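## Tidying is still the hard chore

Vendors like to demonstrate folding. A towel has four corners, a known size and a known end state, and a machine that folds 17 towels in a row makes a good video. My view is that toy pickup is the better test of whether a household machine is ready to sell, and that by this test none of them is.

Soft toys have no fixed shape. The same toy presents a different outline each time it lands, and a grasp that holds on the belly slips on the fringe. Glossy surfaces make it worse by putting bright patches where the vision system expects texture. 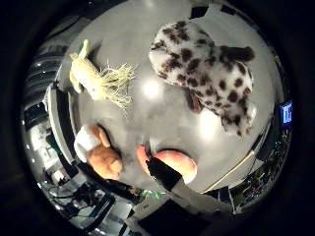 Shona Tautahi, who tests grippers at Talukder, argues that a success rate is meaningless without the recovery time. I agree. A parent who misses a toy grabs again in under a second. The Busteo arm I timed in March took 20 seconds to replan after a missed grasp, and 6 of its 30 attempts needed a second replan. It did finish. A four-year-old would have finished sooner — and would have known which bin to use. 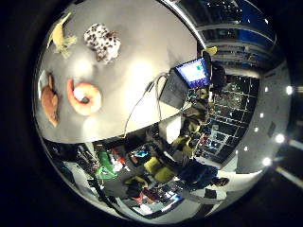
Sorting is the part most often left out of the price discussion. Ragnvald Boström at Grunby holds that it is a labeling problem and will be solved with more examples. I am less sure. A spotted plush crumpled into a rounded lump could be filed as a dog or a cow, and an orange ring with a pale center could be a donut or a shrimp. A person asks the child. The machine needs a rule for when to ask, and the Nader software I tried had none: it picked the higher score and moved on.

I would buy an arm today for loading identical parts into a tray. For the living room floor, I would wait until the spec sheet lists recovery time next to payload.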